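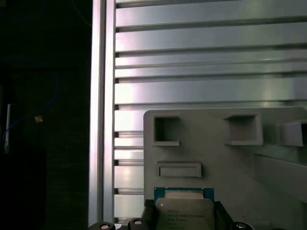 Drerkis open house, Jul 31, 2018

Notes typed on the bus, sorry for the mess. Went in wanting one answer: can these things do chores yet? Short version, some. Slowly.

Best stop was the chip bench. Gripper with two black fingers, one Intel Xeon held upright between them, gray plastic fixture with square pockets close by. Retno Tambunan runs that bench and let us stay past our slot. She says a chip is easier than a sock. Hard edges, same shape every time. I beleive her.

Then the home corner, a Flovitz arm on towels. 16 minutes for 2 towels, and one fold I'd redo. Cups went better, 11 out of the rack and onto a shelf, none dropped. Forks no. Bag of rice, big no.

Asked Endang Wijaya about shop floors. Goh has had one stocking parts bins since March, she said, and a person still checks teh bins at night. Price? She laughed. Nearly 21 thousand before you buy the fingers.

Coffee was decent. Parking is terrible, take the bus. Missed the Fostska talk, if anyone has the slides please send.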